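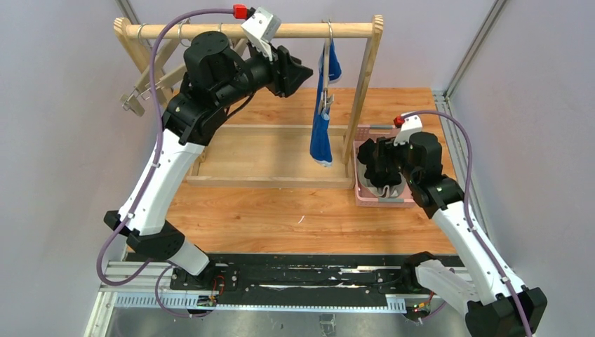

Closet and Laundry Corner Check, Kustdale Rentals
2 min read · 5 comments

We run this list in January, before the spring tenants arrive with their coats. Tick it, or write why you couldn't.

[x] Closet rod brackets tight. Unit at the back needed two new screws. The old ones were holding on out of habit.
[x] Rod carries 80 pounds without sagging. Tested with bags of sand, which now live in the hall closet -- ask Remzi.
[ ] Freestanding racks level on all feet. One rocks. A folded coaster is under it, and a folded coaster doesn't count as a repair.
[x] Nothing hanging within 20 inches of the heater.
[x] Lint trap clean. I could have knitted a sweater.
[ ] Dryer vent hose clear to the outside wall. Flap sticks open. Bird interest noted.
[x] Outlet by the ironing board trips when tested.
[x] Iron cord free of nicks, melted spots and tape.
[ ] Top shelf anchored to studs. Anchored to paint, mostly. Keep the suitcases off until it's fixed.

Checked by Meinir Landeg. Open items go to Volkan Tuncer.

Comments

Nevzat Keskin: Coaster removed. Rack now rocks with more confidence. New foot ordered.

Volkan Tuncer: Shelf is on for next week. Who put the suitcases back up?

Meinir Landeg: See the tag on the suitcases, Volkan.

14 shares

Related
Smoke Alarms: The Chirp Is Not a Bird
Gündoğdu Stairwell Checklist
Window Locks, Second Attempt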